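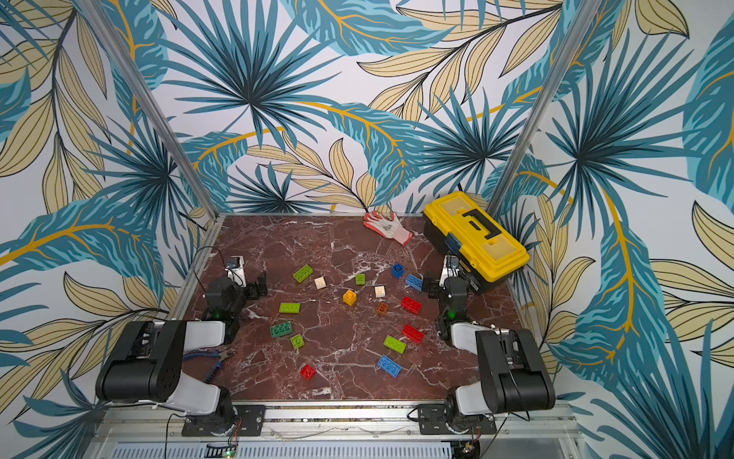 Datasets / Small Objects / Toys and Building Bricks

Varneck Bricks, README

Reading time: 3 minutes
Print this page | E-mail this page
Search this collection Go

Varneck Bricks is a set of tabletop layouts of plastic toy building bricks, with a label for every brick. The layouts are messy on purpose. A fair amount of work went into the mess, and most of the rest went into arguing over what to call green.

Maintained by Saranya Subramaniam and Chepkoech Mussa. Label guide by Bakari Kariuki. Last edited January 9, 2026.

What is in it

There are 141 layouts in the full set and 113 in the public download. The others are waiting on a second labeler. Each layout has a short text file listing the bricks one to a line: color, size in studs, and which way the studs face.

The layout at the top of this page has sixteen bricks. Six of those are green in one way or another, three red, three blue, two white or cream, one yellow, and one translucent orange. We did not set out to favor green. It was what the tub had.

The surface

Dark reddish-brown marble pattern with white veins. Awuor Rugemalira picked it and stands by it. The white veins give the white bricks some competition, so please check those twice before telling us one is missing.

The wallpaper

Palm fronds, fan-shaped leaves, mustard-yellow stems. It runs along the back and both sides, and there is a lot of it. The walls have no labels and will not be getting any. Dagim Zeleke once offered to identify the plants and was thanked.

Color names

The guide allows 9 names. The ones that cause trouble:

lime – the bright one. Four of the bricks in the top layout are lime.
green – any other green. A darker 2x4 and a small 1x1 both go here, even if you feel they deserve names of their own.
white – covers cream as well. Old white bricks and new cream bricks were one long meeting in April, and this is how it ended.
clear-orange – see-through orange. Do not write "amber." Do not write "cough drop."

Sizes

Count studs, short side first, so 2x4 and never 4x2. If a brick is lying so that you can't count both sides, write "unsure" and move on. Unsure is a respectable answer and we have used it plenty.

Studs up, studs down, on its side. There is no fourth option. A brick leaning on another brick counts as on its side unless it is mostly flat, and "mostly" is left to the labeler.

Known problems

– Early label files say "light green" where they mean lime. A search and replace fixes it, except in the file where somebody had already done half.
– Two labelers disagreed about cream for long enough that both readings are kept in a notes column.
– Bricks that touch are listed separately. Bricks that are clicked together are also listed separately, with "joined" at the end of the line.
– The 1x1 bricks go missing from labels more than any other size. They also go missing from the tub.

Good for

Naming colors, reading sizes, sorting practice, planning a tidy-up. Less good for anything needing a plain background or a balanced supply of yellow.

Changes and corrections

Send the layout number and the line you disagree with to Chepkoech. Corrections about green go to Bakari, who asks that you read the guide first and then wait a day.

Print this page | E-mail this page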